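Ticket 2218: left jaw closing late on hand-held gripper pair
Product: Grisora two-hand set
Opened by: Marina Raptis
Handled by: Ottmar Voß
Status: open, waiting on customer

Problem as reported

The left gripper closes late when packing small items into a tray. The right one is fine. Started in October after we changed the finger pads on both units. The recorder shows the jaw width lagging the trigger, then jumping. It happens mostly on soft things like cloth and plush, hardly ever on boxes. Unit has over 3,000 cycles on it.

Log

Marina, 9:10
Restarted the recorder and swapped the USB port. No change. Swapped the two cables between left and right. The fault stayed with the left unit, so I don't think it's the cable.

Ottmar, 9:45
Agreed. Please open the jaws fully and read the raw encoder value on each side, then close them with nothing between the pads and read again. Do it three times.

Marina, 10:30
Right side returns to 66 closed every time. Left gives 66, 71, 69. Open position is 381 on both.

Ottmar, 10:40
Open is good, closed wanders. That points to play in the linkage or a pad that isn't seated. Power off, take the left pads out, wipe the slots and refit. Push from the tip toward the base until the pad sits flush. Then check the pivot pins by hand. Don't use thread locker on them.

Marina, 11:55
One pad was proud at the base by less than a millimeter. Refitted. Pins feel tight. Closed value is now 66, 66, 67. Went back to the tray task with the same items as before: workbook, wrapped packs, leopard-print cloth. Jaws open over the tray in both pictures.
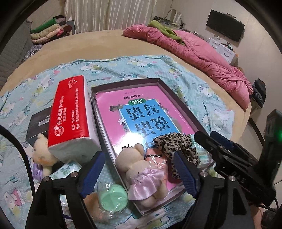
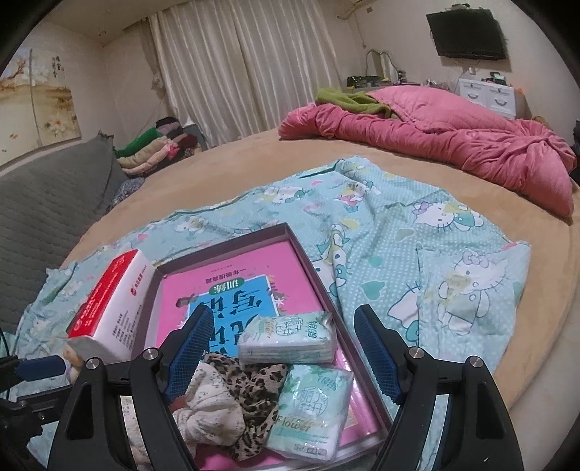
Next steps

1. Run 20 grasps on the cloth with the left unit and send the width log with the trigger channel included.
2. If the lag is gone, zero the closed position in Planon under Device, Jaw, Set closed. Do both sides.
3. If it comes back, stop and send us the left unit. We'll replace the linkage, part list to follow from Meinecke.

Ottmar, 12:20
Leaving this open until I have the log.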